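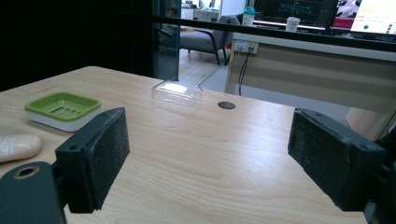 Skerthorpe Open Day

The Skerthorpe Open Day is a yearly demonstration afternoon held at the Drilton office of Skernine, a small robotics outfit that works on picking up household things. It takes place on a Saturday in October, it's free, and you don't have to know anything about robots to get in. I've gone for a few years now and I wrote most of this page, so if it sounds like one person talking, well, it is. Fix what you like.

Name

People always ask about this one. The office is in Drilton, and Skerthorpe is the next town over, where the first open day was held in a rented hall above a bakery. Skernine moved the event to its own place the year after but kept the old name on the flyers. Every October somebody drives to Skerthorpe by mistake (I did it my second year, and the bakery was very nice about it).

What happens there

The doors open at noon and the afternoon runs in sessions of 20 minutes. You sign up for one at the front desk, but they're relaxed about letting you stay for the next if there's room. A session starts with a short talk, then it's over to a table where the staff show how they teach a gripper to handle ordinary stuff. It's regular office space with desks and monitors around, so don't come expecting a factory floor.

The main thing on show is the hand-held gripper. It has two black fingers with grainy pads on the inside faces, and a camera that looks out over them at the table. A person holds the whole tool and does a job with it, such as moving a dish from one spot to another, and the recording is used later to train a robot arm to do the same kind of job. I had always figured you programmed a robot by typing at it for a month. Watching someone just do the chore, over and over, changed how I think about the whole business.

Skernine says it aims for 2,000 recordings of a chore before it tries the chore on an arm. The staff member in my session said the boring ones are worth as much as the pretty ones, and that a fumble followed by a good recovery is something they're happy to keep.

The objects

Everything comes from regular stores. On the table you might find a soap dish with a lime-green slotted tray on a white base, or a little clear plastic box with a lid. They look like nothing much, but each one is a headache in its own way. A slotted tray gives the fingers a lot of edges to catch on, and if it sits on a separate base you have to decide whether you're picking up the top or the whole thing. Clear plastic is worse! The camera mostly gets whatever is behind it plus a bright patch where the light bounces off the lid. I asked why they didn't put a sticker on the box and was told that people's kitchens don't come with stickers, fair enough.

The tabletop matters too, more than I would have guessed. A pale wood top gives soft reflections under overhead lights, and it has a dark round cable hole that can throw things off if a small object ends up next to it. They leave it uncovered on purpose.

Trying it yourself

This is the part to go for. After the demo, visitors get a turn with a practice gripper, 5 tries each. You squeeze a trigger and the fingers close, and it feels easy until you want to set something down gently. My first go I came in too low and bumped the table. By the fourth I could lift a soap dish and put it back more or less straight – I was much prouder of that than a grown adult should be. Kids are better at it than their parents, as far as I could see.

Visitors' tries aren't kept unless you fill in the form by the door. The minimum age for the gripper turn is 12 without a parent alongside, and younger kids can do it with one.

The Flores arm

Later in the afternoon Skernine runs its arm, which is called Flores after the street the old workshop was on. It's set up behind a rope and you watch from a row of folding chairs. In the years I've been it has managed a fair share of what it was asked to do and missed the rest, and the staff let you see the misses. One year it spent most of a session nudging a cup in a slow circle and got the biggest round of applause of the day. Flores isn't run during the early sessions, so if the arm is what you're after, come at three or later.

Getting there

The office is a short walk from Drilton station, second left after the post office. Parking behind the building is for staff during the week but open to visitors on the day. There's an elevator. Coffee is free, and last year the cookies were gone by two.

See also

Drilton Maker Fair
Skerthorpe town hall
Skernine (company)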